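Stesley Opens Its Equipment Planning Guide for Household Robotics Teams

Free workbook helps small groups budget for hand-held grippers, spare parts and the hours that go with them

Oct 6, 2023 – Stesley, the planning and purchasing service for small robotics groups, is very happy to announce that its first Equipment Planning Guide is now open to everyone, free of charge, after a long summer of drafting, redrafting and a good deal of friendly argument over spreadsheets.

The guide grew out of the questions our customers send us most often. How many hand-held grippers does a team need in its first year? What should be set aside for finger pads? Is it wiser to buy a second set of tools now, or wait until the first set has earned its keep? We have answered these one email at a time for years, and it seemed high time to put the answers in one place where anybody can get at them.

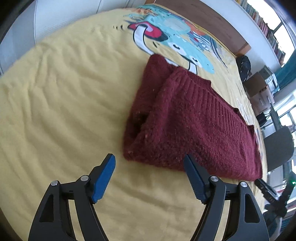 Reading time: 3 minutes

Folding and handling clothes and linens gets a chapter of its own, and a generous one. Fabric work is where many household teams begin, and it is also where first budgets tend to go astray. The tools themselves are easy enough to price. What gets left out is everything that sits around them – replacement pads, pivot screws, gloves, storage, a decent supply of sweaters and towels in different weights, and the time it takes a person to learn to use the equipment comfortably.

The guide walks readers through each of these in plain language, with a blank worksheet at the end of every chapter. It runs to 39 worksheets in all, and you are welcome to fill in only the ones that suit you. A team working in one bedroom has very different needs from a team with a rented apartment and a full kitchen, and we have tried hard to keep both in mind.

To make sure the numbers would hold up outside our own office, we shared a draft in August with 15 teams who were in the middle of planning their purchases for next year. They sent back 555 comments, every one of which was read, and quite a few of which sent us back to the drawing board (the chapter on spare parts was rewritten from top to bottom, and is much the better for it). 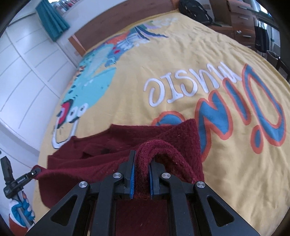 Several of those teams asked for more help with two-handed work, where one person holds a tool in each hand and the purchase list grows accordingly. Two tools don't simply double the bill. They may share chargers and cases, but they wear at different rates, and the one that does most of the pinching will want new pads long before its partner does. The guide now has a section on planning for pairs, including a simple way to work out when to reorder.

Readers will also find two worked budgets. The Plikier budget is meant for a group of two or three people getting started with a modest grant, and the Cestis budget is for a larger group replacing equipment it already owns. Both can be copied and changed as you please. The layout of the worksheets comes from our longtime design partner, Sveinbjörnsson, whose patience with our many late changes we gratefully acknowledge.

Alongside the guide, Stesley is opening its parts catalog for advance orders. The catalog lists 781 items, from single screws up to complete gripper sets, and orders placed through a worksheet can be saved and finished later, once the money has been approved. We know how long that can take!

The Equipment Planning Guide can be downloaded from the Stesley website or requested in print at no cost. Teams who would like a second pair of eyes on a finished budget may send it to our planning desk, and we will be glad to go over it with them before anything is ordered.

About Stesley
Stesley helps small robotics groups plan, buy and look after their equipment. Its services include budget reviews, parts supply and purchasing support.

Media inquiries: please use the press form on the Stesley website.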